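Kitchen and pottery helper wanted for August (paid, room included)

Posted May 13, 2023

Hi! I'm Khoa Đào and I run Zekara, a small pottery studio with a tea counter at the front. We make cups. We also make bowls and the odd teapot, but if you walked in on a normal morning you'd say cups, cups, cups. I'm looking for one person to come and work with me for the whole month of August, while my usual helper is away visiting her family in Gikar.

The job is half clay and half customers. Mornings you'd be in the back with me, wedging, trimming feet, waxing bottoms, loading the kiln and sweeping up (there is so much sweeping). After lunch you'd move up front to pour tea, wrap purchases and chat with whoever comes in. Some of our regulars want to talk for an hour about handles -- please be nice to them, they keep the lights on.

You don't need to be a potter already. If you've taken a class and didn't hate cleaning the wheel afterward, that's plenty. What I do need is somebody who can lift a 30 pound box of clay without hurting themselves, is fine on their feet most of the day, and can be friendly before ten in the morning. Speaking some Vietnamese would be lovely but it's not required. My mother comes by a lot and will talk to you in it either way.

We're also getting new shelves and stands for the shop this summer, so if you like arranging displays and moving things three inches to the left all afternoon, you and I will get along great!

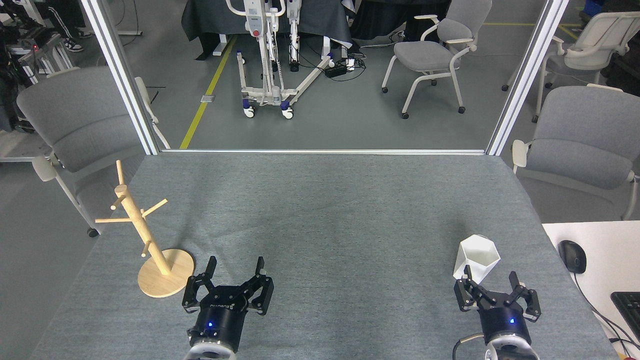 A light wood mug tree with a round base.

The pay is $2432 for the month, and you get the room over the studio for free. It's a small room with a good window, a hot plate and a bathroom you'd have to yourself. The stairs are steep, so tell me if that's a problem and we'll work something out. Lunch is on me every working day, usually noodles from Khổng across the street. I'll also put $210 toward your bus or train ticket here. If it costs less you keep the difference, I'm not going to ask for receipts.

You'd work five days a week, eight to four with an hour off in the middle. The one exception is the Ustell street market, when we bring 300 cups down to the square and stay until they start folding up the tables. It's a long day and I pay extra for it. Wear shoes you like.

The wheels are yours in the evenings if you want to make your own things. Clay is free up to a bag a week, and I'll fire your work along with ours when there's space in the kiln. My last summer helper went home with a full dinner set -- I'm still jealous of the glaze on it.

To apply, send me a short letter at the studio or drop one off at the counter. Tell me a bit about yourself, any jobs you've had with your hands or with the public, and what you drink your coffee or tea out of at home. No résumé needed. Please put a phone number on it, because I'm terrible with email and much better at calling people back. I'll read everything myself and talk to a few of you before I decide.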